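Bustamante Review > Opinion > Comics

Search this site Go

The reissue of Clotum runs to 300 pages, and the publisher has recolored all of them. I think this was a mistake. The original four issues were printed in flat color on cheap stock, and Saturnino Aguirre drew for that process. His blacks are heavy because the paper soaked them up.

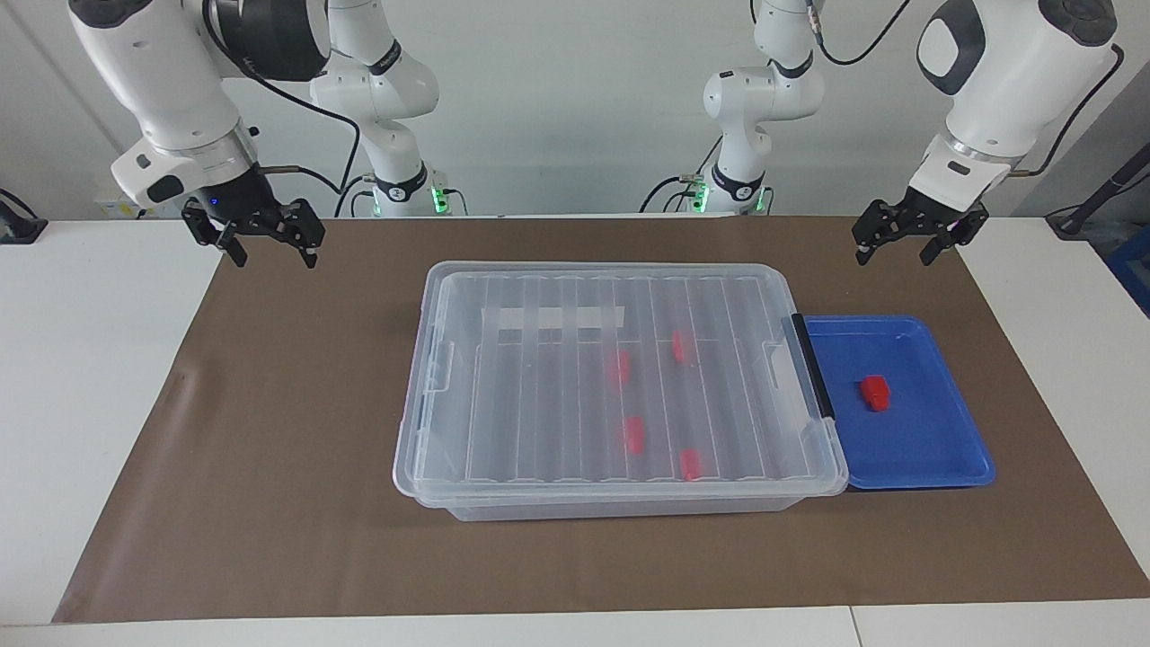 BUSTAMANTE, July — Gradients now sit under line work that was never meant to carry them. On page 29 the night sky competes with the lettering, and the lettering loses. Gladys Lyimo's scripts use nearly silent panels to set the pace, and added texture slows each one down.

A restored edition should match the first printing — scan it, clean it, stop there. Readers who want modern color can wait for volume 2, which was drawn for it.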